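How to Run a Bed-Making Demo at Your Open Day

Filed under: Visits and demos

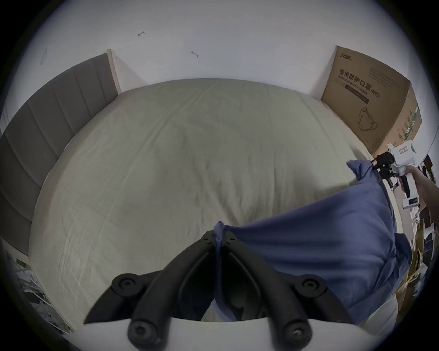 Two hand-held grippers, one blue pillow, one corner each.

We host an open day at the Durkville workshop every March, and the bed station is the one people remember. The robot arm down the hall cost far more and gets a polite nod. Give visitors a pillow and a pair of grippers and they will argue over whose turn it is.

These are the steps we follow, including the ones we learned by skipping them.

What you need

A full-size bed with a fitted sheet. Two hand-held grippers. Ours are the Cerkau pair, which we call Jugah and Climby for reasons lost to history. Two pillows in a color that stands out from the sheet. Spare batteries, more than you think.

Step 1. Put the bed where people can walk around it

Leave at least one long side open. Visitors stand wherever they like no matter what you tape on the floor, so plan for them to stand in the worst place.

Step 2. Make the bed badly

A perfect bed gives people nothing to do. Leave some creases in the sheet and drop the pillow at an angle. My colleague Anisa Yeoh has a gift for this and calls it "staging."

Step 3. Show the pinch once, slowly

Close the fingers on a gathered bit of fabric at the corner of the pillowcase. Get cloth only. If you grab the filling too, the pillow fights back and usually wins. Then take the opposite corner with the second gripper, lift a little, and stop there so everyone can look.

Step 4. Hand over the grippers

One person on each, facing each other if there's room. Tell them to agree on a direction before they lift. They will not agree on a direction before they lift. Let the first try go wrong, and then say it again.

Small kids can squeeze the handle fine but need an adult to hold some of the weight.

Step 5. Explain what the robot gets out of it

Keep this part short. We say that a person using a gripper has to solve the same problem the robot does, with the same two clumsy fingers, and that recordings of people doing it are what the robot learns from. Someone will ask when they can buy one that does the whole bedroom. I say "not this March" every year and have yet to be wrong.

Step 6. Reset between groups

Allow 11 minutes per group, including the reset. Pull the sheet tight, wrinkle it again (yes, I know), check the finger screws, swap the battery if it's low.

Numbers from last time

We planned for 200 visitors and got 230. Between them they made 824 pillow lifts, according to the log, which also counts the ones where a gripper closed on somebody's sleeve.

If you only have one gripper, do the near corner with it and use your free hand for the other. It's less impressive, but the line moves faster.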